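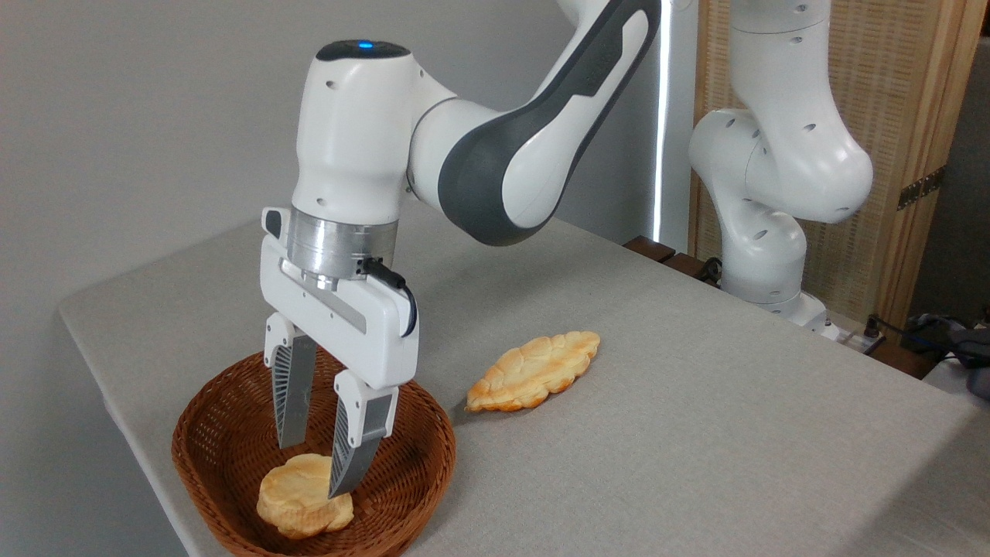
布と編みかご。

四月 曇りのち雨

Mellachの展示室で調整の続き。午前は映写、午後は音声。出品は全13作品で、うちフィルム上映は一作品のみ。残りはファイル再生とブラウン管。

フィルムは「Urban」、16ミリ、白黒、光学音声。新しいプリントの長さは184フィート。16ミリは1フィート40コマなので7360コマ、24コマ毎秒で5分6秒と少し。作品リストには5分10秒とある。旧プリントの黒味を含めた値と思われるが、旧プリントの記録には長さの記載がない。キャプションの表記は学芸側に確認を出した。返事待ち。

ループ装置はKudikの縦型。昨日から送りが右に寄る症状があり、開場前に上段ローラーの軸を外して点検した。軸受けに遊びはなく、座金が一枚逆に入っていた。組み直して一時間連続運転、寄りは目視でほぼ消えた。フィルム端の粉は昨日より少ない。ただし湿度が昨日より高いので、座金だけの効果とは言い切れない。乾いた日にもう一度見る。

スプライスはテープではなくセメント。継ぎ目がゲートを通るときに像が上に跳ねる。跳ねは一コマ分に収まっており、作家の指示書では許容範囲。指示書には「継ぎ目は隠さない」とも書いてあるので、これ以上は触らない。個人的には、継ぎ目の音がスピーカーから小さく出るところも残してよいと思う。

映写機の設置角は水平。台の脚が一本だけ床の目地にかかるため、ゴム板を挟んだ。像の台形ひずみは上下辺の差で測り、画面幅に対して無視できる値になった。映写音は予想より大きい。覆いを付ける案も出たが、指示書に「機械は観客と同じ部屋に置く」とある。覆えば放熱の問題も出る。覆いなしで進める。

隣室のビデオ投影はPlustar。カタログの光束ではなく、設置状態での実測をもとに計算した値で2150ルーメン。壁の塗装がつや消しの薄い灰色に変わったので、白壁を前提にした当初の計画より像が沈む。明るくするより、入口側のスポットを一灯落とすほうが効く。落とした状態で黒の浮きを比べると差は明らかだった。足元の照度は安全基準の範囲に残してある。

色温度は工場出荷の設定だと青に寄る。テストパターンを出し、白を合わせてから中間の灰色を見た。暗部に緑が残ったので、ゲインは戻してオフセットだけを下げた。この作品は人の顔が長く映るので、白より肌の中間調を優先する。元の素材がアナログのテープで、色の滲みはもともと信号に入っている。滲みを消す方向の補正は一切かけない。輪郭強調もオフ。

フレームレートの件も書いておく。元の素材は29.97のインターレースで、納品ファイルはプログレッシブに変換済み。動きの速い横移動で櫛状の縞が数か所出る。変換時にフィールド順を取り違えた箇所があるらしい。再生機側では直せない。マスターからの再変換を依頼し、届くまでは今のファイルで回す。展示上の影響は小さいが、保存用にこのファイルを残すのは避けたい。ファイル名の末尾に「仮」を付けた。

13時から音声。二つの部屋の間はカーテン一枚なので、低域は止まらない。ビデオ側の低音がフィルム側に入り、光学音声の細い声が埋もれる。ビデオ側のスピーカーを壁から離し、低域を少し削った。削りすぎると作品の後半にある持続音が痩せる。三回やり直して、最初と二回目の中間に落ち着いた。人が入ると吸音が変わるので、会期の初日に再調整する前提。

ベンチの位置も動かした。当初の図面では画面に近く、座ると映写機の光路に頭が入る人が出る。後ろに下げると通路が狭くなり、車椅子の回転に必要な幅が取れない。ベンチを短いものに替えて両方を満たした。結果として座れる人数は減った。五分の作品なので立って見てもらっても問題はないはずだが、ループの途中から入って一周見る人は案外いるだろう。

始まりと終わりの区別について。ループ上映では観客が入った時点が始まりになる。「Urban」は冒頭に題名が出るので、途中から見た人には題名が中ほどの一カットに見える。今日も通しで十数回見たが、題名の直前、無人の階段のカットが長く感じられるときと短く感じられるときがあった。尺は同じである。速度計は終日24コマを指していた。

夕方に全系統を一度落とし、朝の手順どおりに立ち上げた。順番は再生機、投影機、アンプ、最後に映写機。アンプを先に入れると再生機の起動音が出る。手順書の二行目と三行目が入れ替わっていたので直し、旧版は破棄した。

未処理は、作品リストの尺の表記、再変換ファイルの受け取り、予備ランプの点灯確認。ランプの箱には使用時間の欄があるが、二本とも空欄。明日まず点けて確かめ、欄に今日以降の時間を書き込む。

帰りは雨。靴が濡れた。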